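Home | News | Events | Newsletter Archive | Contact

Filed under: Around the Office

Disposable cups are going away in June

The kitchens at Lumance will stop stocking paper cups at the end of the month. Last year the Bernon building went through 2264 of them, and most ended up in the wrong bin. Tanveer Minhas in facilities has been asking for a change since the winter, and the budget for it has now been approved.

Reusable plastic cups will go on the shelf next to the water cooler on each floor. They are for cold drinks only – please bring your own mug for coffee and tea.
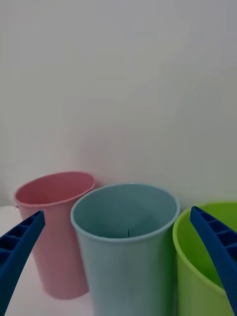 Plastic cups stand up to daily use and stack away easily.

Used cups go in the top rack of the dishwasher. If it is running, leave them in the gray tub by the sink. Please do not take cups home or keep them at your desk overnight. The dishwasher on the second floor is still waiting for a part, so staff there should use the one downstairs until Haris Bajwa sends word that it is fixed.

Visitors will be offered the same cups. Meeting organizers who expect more than 26 guests should email facilities two days ahead so that extra cups can be brought up from storage.

Any paper cups left over will go to the summer picnic. 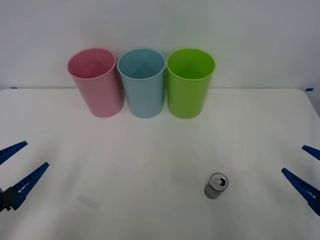 Parking lot repairs

The north lot closes for resurfacing on 13/06/2019 and reopens the next morning. Use the Aaltonen Street entrance that day – the gate will be open from 7 a.m.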